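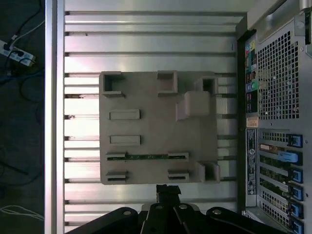

Fig. 5. Aluminum profile bench top with a gray fixture plate resting on it.

Section 5: Leveling and squaring your bench top

OK, so the frame is bolted together and you've got all the profiles laid in. I know it's tempting to load it up and get to work. Please don't yet! I skipped this part on my first Nommont bench and spent most of March chasing a wobble that I'd built in myself.

You'll need the long hex key from the Sturent kit, a spirit level, a tape measure, a rag and a pencil. If your level is shorter than the bench is deep, lay it on a straight piece of scrap wood.

1. Put the bench where it's going to live. Moving it later means doing this whole section again (ask me how I know).

2. Loosen the end rail bolts by half a turn. You want the profiles to shift a little when you push on them, and no more than that.

3. Wipe the grooves out with a dry rag. Metal chips love to hide in there and they'll hold a profile up just enough to drive you nuts.

4. Set the level across the profiles, then along them, and turn the feet until the bubble sits in the middle both ways. Start with the lowest corner and bring it up. Vija Mägi, who checked these steps on her own bench, likes to start with the highest and go down – either way works.

5. Measure corner to corner, both diagonals. If they don't match, push on the long corner with your palm until they do. I get within a pencil line and call it good.

6. Tighten the end bolts a bit at a time, going crosswise like you would with the nuts on a car wheel. Check the bubble again before you give them the final pull.

7. Lock the foot nuts against the frame.

CAUTION: Keep your fingers out from under the end rails while the bolts are loose. They can drop without much warning.

CAUTION: Don't stand or kneel on the bench top. The limit is 100 kg spread over the whole surface, and a knee is a very small spot.

Note: Slot nuts have to go in from the open end of the groove unless you bought the drop-in kind (part 459). Slide in a few spares before you close up the ends! Fernanda Garcia wrote to me after taking her rails off twice for the sake of one missing nut, and I've been adding this note to every guide ever since.

Note: Light scuffs on the profiles won't hurt anything. For greasy smudges I use a drop of dish soap on a damp cloth and dry it right away. Skip the steel wool, it leaves a fuzzy gray patch that you'll be looking at for years.

8. Leave the bench alone for 30 minutes, then go over the level one more time. On a wood floor, check it again after a week of use – mine needed a quarter turn on one foot.

Once it holds steady, go on to Section 6 and fit the Flumon side shelf.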